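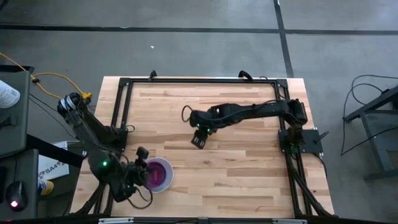

Willow on a Thursday

I named the cell Willow my second week at Mestville, mostly because the left arm droops when it's parked and I'd been up late. The name stuck. Now it's on the maintenance sheet in Ravinder Petrenko's square handwriting, and he's not a man who goes in for names.

The trouble that Thursday was the right arm. It had started stopping short. You'd send it to the middle of the table and it would get there fine in the morning, and by the afternoon it was a hair off, always the same direction, like someone leaning on a shopping cart with a bad wheel.

"Encoder," said Ravinder, without looking up from his soup.

"You said encoder last time."

"And last time I was wrong. So I'm due."

I pulled the log. 4000 moves since the last check, and the drift began somewhere past 2000. I copied the numbers onto the back of a Flasel packing slip (we have a whole drawer of those, don't ask) and stared at them until they stopped being numbers.

Then I did what Inès Baudry taught me to do when I was brand new and scared of everything, which was put the laptop down and use my hands. Power off, tag on the switch, wait for the lights to go out. I took hold of the forearm up near the elbow and rocked it. Nothing. I rocked it at the shoulder. Nothing there either, solid as a church. So I crouched down and put two fingers where the black mounting plate meets the wood, and had my other hand push.

It moved! Hardly at all, less than the thickness of a fingernail, but I felt it. The arm was perfectly fine. It was the plate that was walking.

"Ravinder," I said. "Come put your fingers here."

He came, he put his fingers there, and he made a noise like a kettle. Then he went off to find the good wrench, the Fröhlich one, which he keeps in his coat because people borrow things.

We backed the clamp off, wiped the underside of the plate and the wood it sits on, and found a little ridge of grit packed along one seam of the tabletop. I got it out with a toothpick. Ravinder held the arm's weight against his shoulder the whole time and told me about his sister's divorce. We set the plate down square, snugged the clamp, checked it, snugged it again. Then I went around the black rails and tried every corner bracket while I was at it — once you've found one loose thing you don't trust the rest.

It was past six when I powered her back up. Green lights, left and right. I ran the homing routine, taught the center point over again, and started 100 moves at slow speed with my hand resting by the stop button.

Inès called while it was running. She's been gone from Mestville since January and she still calls, usually when something is in pieces.

"How's the tree?" she said.

"Standing up straight."

"What was it?"

"The plate."

A long pause. I could hear a bus on her end. "I told him it was the plate," she said. "I told him before I left."

I looked over at Ravinder, who had discovered something very interesting inside his soup container.

"She says hi," I told him.

The arm went out, stopped over the wood, came back. Went out again. I had 5 moves left to watch, and I watched them, and then I wrote "plate, not encoder" on the sheet and handed him the pen so he could sign it.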